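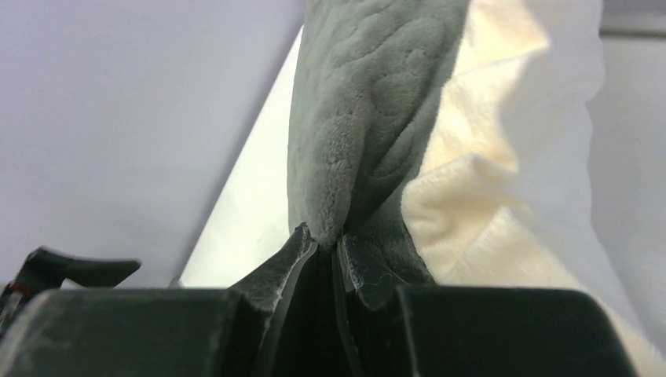 *Gray-green plush cloth held upright between two gripper fingers.*

**For release in September**

# Vadix Opens Song Submissions for Skitia Sessions

Vadix, the online music station based in Howells, will begin taking song submissions from local bands and solo artists this month. Tracks picked by the station will air on Skitia Sessions, a new two-hour show that starts Saturday at 7 p.m.

The show will play only unreleased or self-released music. Each episode will have room for 20 songs, along with short interviews recorded at the station. Episodes will stay on the Vadix website after they air and can be played at no charge.

Vadix has streamed local music since it moved into its studio on Tukness Street. Its library now holds 700 tracks, most of them by acts from Howells and the towns nearby. Until now the station added music by invitation only, and artists often wrote in to ask how to get on the list. The new form replaces that process.

Songs in any style are welcome, including spoken word and instrumental pieces. Cover songs can't be accepted at this time – the station's license for the show doesn't include them. Artists keep all rights to their work and may ask for a track to be taken down at any point.

The station will also pay $50 to each act that records a live set for the show. Live sets are booked separately, and the first dates are already full.
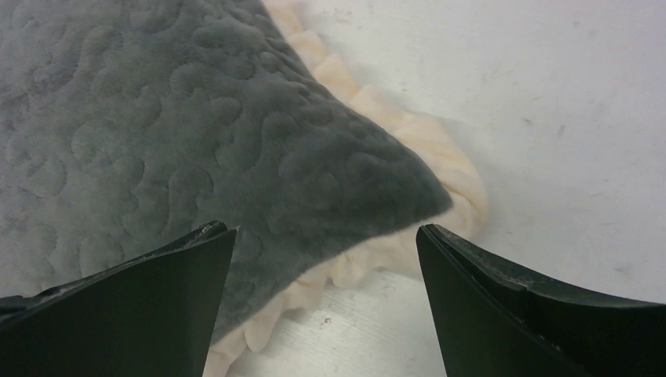

## How to Submit

Artists can send up to three songs through the form on the Vadix website. Files should be WAV or high-quality MP3, no larger than 100 MB each. Include the song title, the names of all writers and a contact email. Lyrics are optional.

Replies go out by email within four weeks. Songs that aren't used in the first run of shows will be kept on file for later episodes unless the artist asks otherwise.

Press questions can be sent through the contact page on the station's website.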